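Fall Project Gallery: The Messy Table
Flidinska After-School Robotics Club
Posted Nov 4, 2024 by Marion Buchanan

Hello, families and friends! I promised at the July picnic that I'd put up some pictures as soon as there was something worth looking at, and then school started and the weeks got away from me the way they do. So thank you for your patience, and thank you especially to the parents who kept asking, very kindly, at pickup.

For anybody new, our older group is spending the whole fall on one project, which the students named Grirkus. (Please don't ask me what it means, I have been given three different answers.) The idea is to teach a robot arm to find one thing on a table full of other things, pick it up, and put it where it belongs. We do nearly all of that in simulation, on the computers along the window side of the room, and the students build their own tables, shelves and clutter out of the model library and then send the arm in to cope with it. It suits us very well. A dropped trophy costs nothing, and a student who is shy about trying a wild idea in front of everyone can try it over and over at her own screen until she likes it.

The pictures all come from the world we call the Messy Table, which Hazem Benmoussa and Ishbel Niven have been building and rebuilding since the second week of the club. It began as a table with a bowl on it. You will see that it grew!
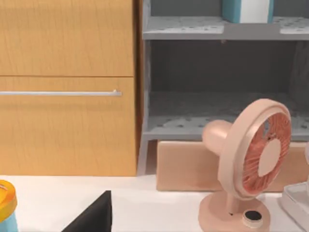

The cabinet corner, with the pink fan and one dark fingertip of the gripper. Ishbel is very proud of that wood grain.

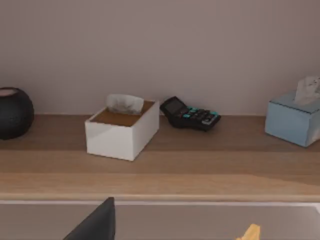 Tissue boxes and a calculator up on the shelf, and both gripper fingers down at the bottom.

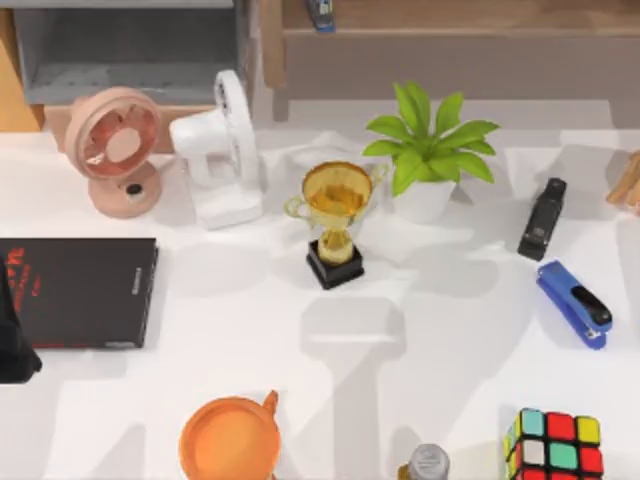 Looking down at the table, with the trophy in the middle and the potted plant right behind it.

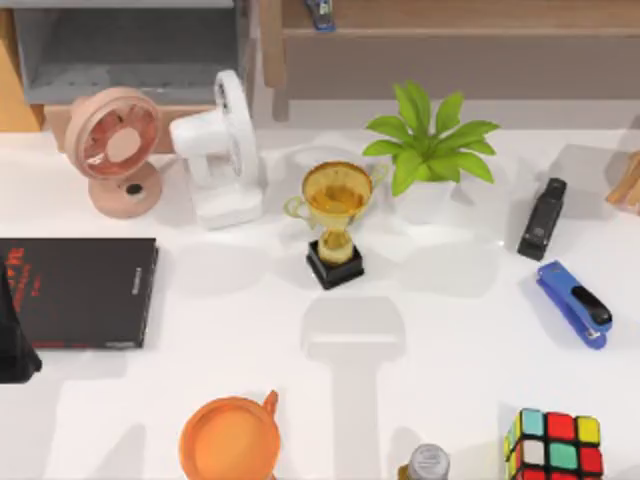 I should say a word about how an afternoon goes, because several of you have told me that your child comes home, says "we ran it again," and offers nothing further. Running it again really is most of what we do. A student changes something small, maybe how wide the gripper opens or which way it comes at the object, and starts a batch of tries. While the batch is going there is time for a snack and a good deal of arguing, and then everybody crowds in to look at the results. The club has logged 3,806 tries since September. Fletcher Prendergast keeps the log, and he keeps it beautifully, with a column for what the arm was asked to get and another for what went wrong if something did. That second column makes wonderful reading. My favorite entry so far just says "got shy."

The first big lesson was about names. Hazem had written an instruction that said to bring the stapler, and the arm picked whichever one it came to first, so he got a different answer depending on where it started from. There was quite a long discussion at the whiteboard after that (color? position? the one nearest the plant?) and the group settled on having the instruction say the color and one neighbor. It has worked nicely for staplers. Fans are still giving us trouble, I'm told, because they like to be put close together and the gripper needs room on both sides.

Tissues are another story. Elspeth Lennox took on the tissue boxes as her own little corner of the project, and 491 of the tries in the log are hers alone. She wanted the arm to take hold of the box and leave the tissue alone, which is harder than it sounds when the tissue is the highest part and the arm is coming from above. She ended up having it come in low from the front. I watched her explain this to a sixth grader with two milk cartons and a pair of salad tongs, and I don't think I could have done it half so well.

The younger group, by the way, hasn't been left out. They're on the Pison kits this term, which are the little two-wheeled ones, and they'll have a gallery of their own as soon as I learn where the good camera went.

What comes next is the Fedoruk Challenge, our regional meet, where each team gets a table it has never seen before and 4 objects to fetch. Our students are practicing for it by making nasty tables for one another, and I have had to put in a rule that the goal object must at least be reachable. We need $198 more to cover the entry fee and the bus, so there will be a bake sale table in the front hall, and anything without nuts is very welcome. If you'd like to see the Messy Table in motion, come by the club room any time after the last bell and one of the students will gladly sit you down and let you drive. Plan on staying a while, they have a lot to show you.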